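Setting Up a Shared Worktable at Grandutwood
Workshop Guide, Section 3

These instructions apply to all worktables on the main floor of the Grandutwood building. Users are asked to complete them before starting any task and again before leaving.

Lighting

Switch on the ceiling lights first and judge whether a desk lamp is needed. On bright mornings the room may already have more light than the work requires. If a lamp is used, set the lower part of the arm before turning the shade. Hold the shade by its outer rim and aim it away from neighboring tables. Check that the clamp hardware is snug.

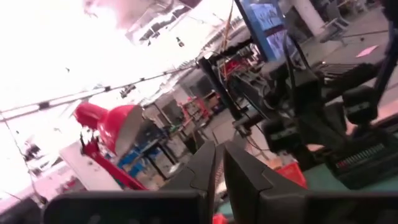
Red desk lamp with a jointed arm, shade turned upward.

Lamps supplied by Mevwood take a bulb of no more than 13 watts. Replacement bulbs are kept in the Gunawardena cabinet.

Clearing and wiping the surface

1. Return tools and materials to storage. Personal items go on the shelves by the Fikstead entrance.
2. Wipe the tabletop with a damp cloth, starting at the far corner and working toward the near edge.
3. Dry with a second cloth. Streaks show easily on a smooth top under strong light.
4. Leave a margin of 2 inches along each edge when laying out work.
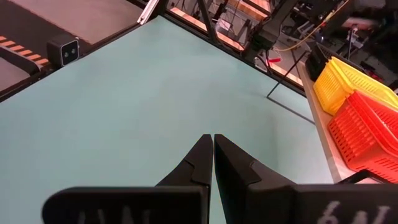 Pale teal-green tabletop, with striped orange and black hazard colors in view at the left.

Do not lean on the rail or place cloths over any equipment mounted beside the table. Areas marked with orange and black stripes must remain clear at all times.

Tables may be reserved for up to 3 hours. Reservations close at 18:00.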